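What the Second Truck Costs
Moving a household across town, and why the short moves go wrong
1/10/26

The long-distance move gets all the planning. People who are going three states away start early, get written quotes and label everything. People who are going across town borrow a pickup, ask a cousin and figure they can always go back for the rest.

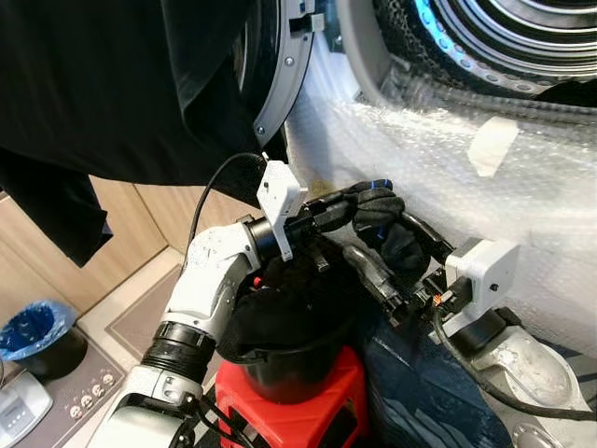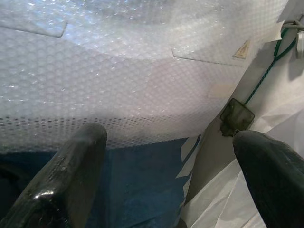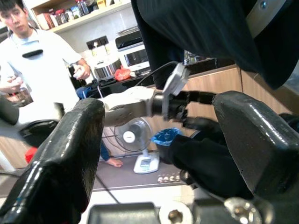
Bubble wrap at a washer's open door, a wide sheet of it seen close up, and a man in a kitchen with a glass jar in one hand.

The going back is where the money goes. Bonholm, a moving company with two depots and a fleet of mid-size trucks, went through its job sheets for last August and let us see them. It handled 112 local moves that month. On 17 of them the customer had to pay for a second truck or a second day. The extra charge came to $643 on a typical job, and in most cases it was more than the customer had paid for packing materials, tips and lunch put together.

The dispatchers at Bonholm blame the estimate. A customer who fills in the online form lists the beds, the couch, the table and the appliances. The form has a line for boxes, and people guess. They guess low, by half in many cases, and they leave out the garage, the balcony and whatever is under the stairs. A kitchen alone can fill more boxes than two bedrooms. Dishes pack small, but the things people forget about don't: baking pans, the slow cooker, a drawer of lids, the shelf of opened oils and spices that they don't want to throw away.

Pitkänen, a smaller outfit that works mostly in the older apartment blocks near the river, won't quote from a form anymore. It sends a person to look, or it does a walk-through by phone. The office there says the visit takes less than half an hour and that the crew leader reads the notes before loading. Its quotes run higher than Bonholm's on paper. Final bills at the two companies are close.

Appliances are the other weak spot. A washer looks like one item on a list, but it has to be shut off, disconnected and drained, and on a front-loader the drum should be locked with transit bolts before it travels. The bolts come with the machine when it's new. Hardly any customers still have them. Replacement sets can be ordered by model number, and it is worth doing that a couple of weeks ahead, as shops don't keep many on the shelf. Crews will move a washer without bolts if the customer signs for it, and on a short trip over good roads it often arrives fine. The person who signed carries the risk.

Then there is the question of what to wrap things in. Cekska, which sells moving supplies from a warehouse by the rail yard, says local movers buy too many boxes of one size and too little paper. Plain packing paper is cheap and fills gaps better than anything else. Bubble wrap is good for glass, screens and painted surfaces. Tape should go on the wrap and stay off the finish, and masking tape peels more cleanly than the brown kind if the item has to be opened again on the other end. Towels and sweaters work as padding and have to be moved anyway.

Timing matters less than people expect. The last days of the month are busy and cost more, but the difference on a local job is small next to the price of a second trip. Elevators matter more. Flerkimden, the new complex on the hill, gives each household a two-hour slot for the freight elevator, and a crew that misses it waits until the next opening while the clock runs. Other buildings have similar rules and don't always post them. Ask the management office for the rules in writing and send the movers a copy.

Both companies gave the same advice about the final week. Pack the kitchen before you think you need to, leave out one pan and a few plates, and count the boxes again once the closets are empty. If the number has changed, call. A bigger truck can usually be arranged with a few days' notice, and at Bonholm the difference in price is less than an hour of labor.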